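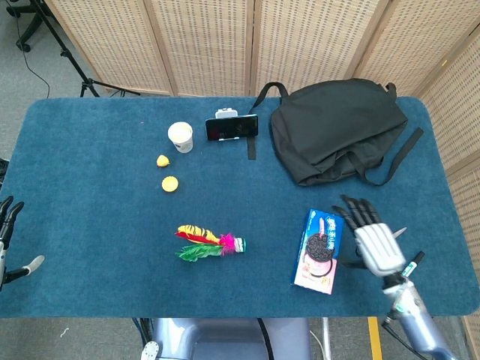 Figura 3. Mesa com superfície azul-esverdeada, copo de papel branco e telefone em suporte, diante de um biombo bege.

4.2 Fins de semana gastronômicos fora da alta temporada

Passamos agora ao material que mais nos surpreendeu em todo o estudo: os diários de visita preenchidos durante o festival gastronômico de Oltport, em abril. Participaram 43 restaurantes, cada um com um cardápio de preço fixo, e recebemos de volta 535 diários completos. Para um evento realizado numa cidade litorânea ainda longe do verão, trata-se de um conjunto de relatos riquíssimo, escrito muitas vezes à mesa, entre um prato e outro, e com uma franqueza que os questionários de saída raramente alcançam.

Cada diário cobria um único fim de semana e pedia três registros: o que se pretendia fazer, o que de fato se fez e o que ficou para outra vez. Esta última coluna foi proposta por Roya Ansari na fase piloto, e hoje não conseguimos imaginar o instrumento sem ela. É nela que aparecem o restaurante lotado, a criança que dormiu no carro, o passeio ao farol trocado por mais uma sobremesa. Os planos abandonados dizem muito sobre a margem de improviso com que as famílias viajam, e a literatura sobre lazer de curta duração lhes deu até agora pouca atenção.

O primeiro resultado diz respeito à antecedência. Esperávamos que a reserva do jantar viesse depois da reserva da hospedagem, como no modelo sequencial discutido na seção 2. Entre os visitantes que pernoitaram, porém, o jantar foi com frequência a primeira decisão, e tudo o mais se organizou em torno dele: o hotel, o horário de saída de casa, até a escolha de quem viria junto. Uma participante escreveu que "primeiro veio a sopa de peixe, depois procuramos cama". A frase circulou entre nós durante semanas -- e acabou dando nome ao padrão na planilha de codificação.

O segundo resultado envolve a distância percorrida a pé. O distrito de Bisgaard, onde se concentram as casas mais antigas do porto, fica separado do centro por uma ladeira que os organizadores consideravam um obstáculo. Nos diários ela surge de outro modo. Os visitantes que almoçaram no centro e jantaram em Bisgaard descrevem a subida como parte do programa, com paradas em padarias, mirantes e lojas que nem constavam do guia oficial. Identificamos seis percursos recorrentes, todos com pelo menos uma parada não planejada. O mais longo passava pelo mercado coberto e descia de volta pela escadaria do cais, e foi também o que gerou os relatos mais extensos!

Convém distinguir aqui moradores e visitantes. Os moradores usaram o festival para voltar a lugares conhecidos, sobretudo com parentes mais velhos, e registraram poucos desvios. Os visitantes arriscaram mais. Há, contudo, um grupo intermediário que nos parece especialmente promissor: pessoas de cidades vizinhas, como Rustana, que vieram apenas para o almoço e retornaram no mesmo dia. Seus diários são curtos, mas trazem as comparações mais precisas entre cardápios, preços e tempos de espera. Vikas Tiwari, responsável pela codificação desse subgrupo, propôs tratá-lo em separado, e seguimos sua sugestão nas análises da seção 5.

Quanto às entrevistas de acompanhamento, foram realizadas 13, todas conduzidas por Manju Rathore e Gervasio Quiroga com base no próprio diário do entrevistado. Reler em voz alta as anotações produziu conversas longas e animadas. Vários participantes corrigiram a si mesmos, lembraram um café esquecido ou discordaram do cônjuge sobre a ordem dos acontecimentos. Mantivemos as duas versões sempre que houve divergência, pois a memória do fim de semana também é construída em conjunto, e essa negociação faz parte do que desejamos compreender.

Duas limitações merecem registro. A devolução do diário era voluntária, o que provavelmente favoreceu quem gosta de escrever sobre comida -- e o tom de muitas páginas confirma a suspeita. Além disso, o tempo esteve firme durante quase todo o festival, e os percursos por Bisgaard talvez fossem outros sob chuva. Uma nova coleta, com o mesmo instrumento e em época mais fria, permitiria verificar se a ladeira conserva seu encanto. A codificação completa dos percursos, revista por Dinesh Dubey, encontra-se no Apêndice B, junto com a versão em branco do diário.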